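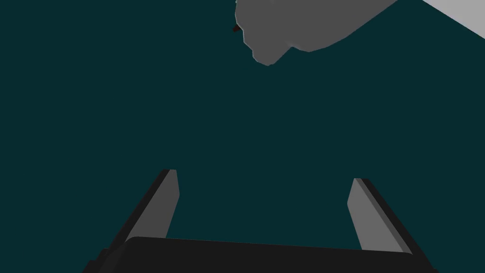
Griltelach Pictures to Begin Shooting Period Drama 'The Salt Ledger' in Brellstead

BRELLSTEAD – Griltelach Pictures will begin principal photography in November on 'The Salt Ledger', a feature-length drama set in a small harbor town in 1659. The film will be shot in and near Brellstead over 42 days, with interior work at Flarkuvano Studios on the north side of the city.

The film is a co-production between Griltelach Pictures and Czerwiński Film, which previously worked together on the courtroom drama 'A Second Witness'. Flarkuvano Studios is joining as a production partner and will provide stage space, workshops and post-production services.

'The Salt Ledger' follows a widow who takes over her late husband's job keeping the accounts of a salt warehouse. While copying out an old ledger damaged by seawater, she finds that one ship has been entered twice under different names. Her attempts to trace the second ship put her at odds with the warehouse owners, and with her own brother, who sails for them. The story takes place over a single winter.

The screenplay is an original work developed by Griltelach over four years. An early draft was set across several decades and followed three generations of the same family. The script was later cut back to the first of those stories, and the widow, who had been a minor character, became the lead.

Casting for the two main roles is complete. The names of the lead actors will be released when filming starts. Supporting roles are still being cast, including the brother, the harbor master and a traveling notary who appears in the second half of the film.

Locations and sets

Exterior scenes will be filmed along the old quay in Brellstead and on a stretch of marsh south of the city. The quay has kept much of its original stonework, and the production will cover modern railings, signs and lighting for the length of the shoot. All coverings are temporary and will be removed at the end of filming.

The warehouse interior, where close to half of the film takes place, will be built on Stage 2 at Flarkuvano Studios. The set has two floors joined by a working hoist. Construction is under way, and the counting room on the upper floor will be the first part to be finished. A separate, smaller set will be used for the ship's cabin.

The film will be shot mostly in low light. Night scenes indoors have been planned for candles and oil lamps, with additional lighting kept out of view. The production is working with the city fire department on safety rules for open flames, and a fire safety officer will be on set for every scene that uses them.

Visual effects will be limited. They will be used for ships at a distance and to remove modern buildings from the skyline. Czerwiński Film will supervise the effects work, and Flarkuvano will handle color and final sound.

Local hiring

The production plans to hire 200 background actors from Brellstead and nearby towns. No acting experience is needed. Applicants must be 18 or older and should be available for at least three shooting days, some of which will start before 5 a.m. Background actors will be paid a daily rate, and meals will be provided.

People with experience in rope work, small boat handling, basket making or handwriting with a quill pen are especially encouraged to apply. The production is also looking for carpenters, painters and sewing staff for short-term contracts in the weeks before filming.

Applications are open now through the Griltelach Pictures website. Open casting sessions will be held at the Brellstead municipal theater, and times will be posted on the theater's notice board and online. Applicants do not need to bring a photograph.

Street access

The quay will be closed to vehicles on filming days between 4 a.m. and 7 p.m. Residents will be able to reach their homes on foot at all times, although they may be asked to wait for a few minutes while a scene is being filmed. Shops and cafes on the quay will remain open. Notices with exact closing times will be delivered to nearby addresses one week ahead.

Release

Editing will begin while the film is still shooting. Griltelach expects to have a finished version ready for festivals in the fall after filming ends, with a theatrical release to follow. A distributor has not been announced. The first public screening in Brellstead will be free for everyone who worked on the film, including background actors.

About Griltelach Pictures

Griltelach Pictures is an independent production company founded in 2000. It develops and produces feature films and limited series, with a focus on original screenplays. Its recent titles include 'A Second Witness' and the six-part series 'Low Field'.

About Flarkuvano Studios

Flarkuvano Studios operates four sound stages in Brellstead, along with set workshops, costume storage and editing rooms. The studios are available for feature, television and commercial productions.

Media contact

Press Office, Griltelach Pictures, Brellstead. Interview requests and set visits will be considered from the second week of filming.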